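Wamesel Packing Room: Fruit Labeling and Retail Packs
Progress report to the Tabrizi Fund
Submitted by Hongmei Jiang, project lead
2025-04-28

Summary

This report covers the labeling of fruit in clear clamshell containers under the current grant. Work during the period centered on the printed logo stickers, their placement on the container lids, and the preparation of a written procedure for the labeling table. The second print order has been received, the trial packs have been completed, and the procedure is in draft. One item, the storage of part-used sheets, is behind schedule.

Printed stickers and fruit containers at the labeling table, April. 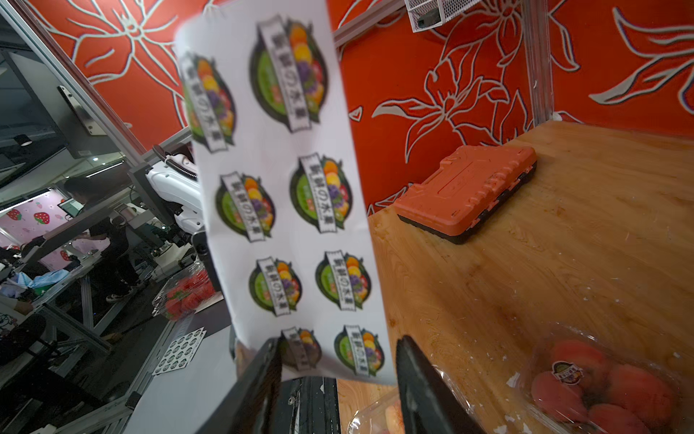
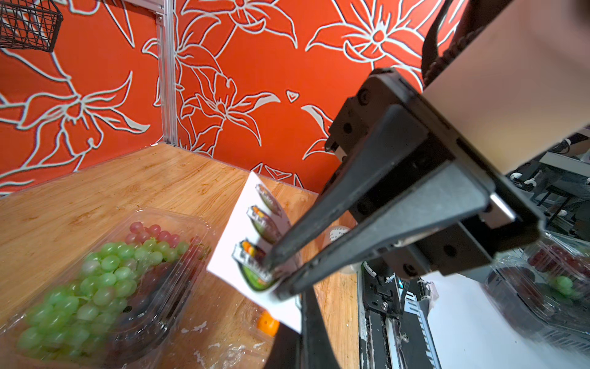 Comments on the draft of this report were invited before submission. Wyn Ellis wrote that the labels were now easy to recognize from across a shop counter, but that the report should say more about how long a sticker stays flat on a lid once the pack has been chilled, as this was the question raised most often by the shops. Wyn Ellis also asked that the cost of spoiled stickers be shown separately in the next financial statement. Both points are accepted. The first is addressed under Lid Adhesion below, and the second will be reflected in the statement that accompanies the final report.

Sticker Stock

The print order placed with Broseo was for 2,000 stickers. Delivery was complete and the print quality was accepted on inspection. The earlier order had shown some variation in the green of the border between one batch and another. Broseo was supplied with a reference sheet before the second run and the variation did not recur.

Of the stickers delivered, 784 had been applied by the close of the reporting period. A further 200 have been set aside for the adhesion checks and will not be used on packs intended for sale. The remaining stock is sufficient for the rest of the grant period at the present rate of use, and no additional order is requested.

Work at the Labeling Table

The agreed sequence is to fill the container, close the lid, wipe the lid, and apply the sticker last. In the first weeks stickers were sometimes applied before filling, and lids that had to be reopened and pressed shut again often creased the label. Applying the sticker last has reduced the number of packs returned to the table for relabeling.

Grapes continue to require the most care. A full bunch can hold the lid slightly open, and a sticker placed on a bowed lid lifts at one side. Heidrun Auer has proposed that large bunches be divided before packing. This was adopted on a trial basis in April and will be written into the procedure if the shops raise no objection to the appearance of the divided bunches.

The tabletop is to be cleared of crumbs, plastic scraps, and loose fruit between batches. Compliance has been uneven. Backing paper picks up debris readily, and a sheet that has been laid on an unswept table may carry particles to the next lid. A brush and a small waste bin have been purchased from the consumables budget and will be kept at the table.

Lid Adhesion

Five sets of packs were chilled overnight and examined the following morning. Stickers applied to clean, dry lids at room temperature remained flat in every set. Stickers applied to lids that had already been chilled showed lifting along the lower edge, most noticeably where the lid is ridged. The procedure will therefore require that labeling be finished before packs enter the cold store. Longer trials, covering the full period for which a pack may remain on display, have begun and will be reported at the next stage.

Storage of Part-Used Sheets

The original plan called for a flat drawer unit beside the table. The unit supplied was too shallow for its intended position and has been returned to Sateo for exchange. Until the replacement arrives, part-used sheets are kept in a covered folder. Sheets left in the open tend to curl, and the stickers nearest the edge may begin to part from the backing.

Budget

Spending on print and containers is within the approved amounts. The exchange of the drawer unit carries no additional charge. A small underspend on containers is expected, and the project requests permission to apply it to the extended adhesion trials.

Next Steps

Behrouz Alipour will complete the written procedure and circulate it for comment. Nima Shirazi will oversee the display trials and keep the record of spoiled stickers. The project lead will confirm the delivery date for the drawer unit and notify the Fund if it falls outside the grant period.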